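Ticket: Label printer drops off the network after idle period
Opened by: Polyxeni Manolakis, Povard site
Assigned to: Florian Carré
Opened: October 24, 2018
Status: Resolved

Reported problem

The Brasilum label printer in the packing office prints normally in the morning, then stops answering after a long gap between jobs. Jobs sit in the queue with the status "Sending". Turning the printer off and on clears it. The packing office has been doing this since June.

Polyxeni reports that the front panel shows "Ready" the whole time. No error light, no paper warning.

Troubleshooting

1. Pinged the printer from the Plament server while it was working. 300 packets sent, none lost. Cable and wall port are fine.

2. Left the printer idle and tested again at intervals. It answered at 16 minutes and did not answer at 19. Repeated twice with the same result.

3. Swapped the patch cable anyway. No change.

4. Moved the printer to a spare port on the same switch. No change. Moved it back.

5. Printed the configuration page. Sleep mode is listed as "Off". Firmware is one release behind the other Brasilum unit at the Kozłowski site, which does not have the fault.

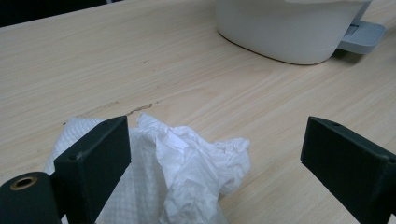 6. Compared the two configuration pages line by line. The Povard unit has its address set by DHCP, the Kozłowski unit has a fixed one. Everything else matches except the firmware.

7. Set a fixed address on the Povard unit and updated the port on the Plament server. The printer still dropped out after the same idle time. Addressing ruled out - left the fixed address in place, as it should have been set up that way to begin with.

8. Checked the switch. Energy Efficient Ethernet was enabled on the printer's port and on the spare port used in step 4. It is disabled on all ports at Kozłowski. Turned it off for the printer's port only.

9. Idle test again. The printer answered at 19 minutes and at 40. Left it overnight, sent a test label first thing, printed at once.

Comment from Polyxeni Manolakis

Working all day today without a restart. One label came out blank after lunch, but that was the end of a roll. Do we still need to do the firmware?

Comment from Florian Carré

Yes, but as a separate ticket. I don't want to change two things at once while we are watching this one. Please remove the note on the printer telling people to switch it off and on, otherwise we won't know if the fault returns.

Resolution

Energy Efficient Ethernet disabled on the switch port. Fixed address recorded in the site sheet. Firmware update moved to a new ticket.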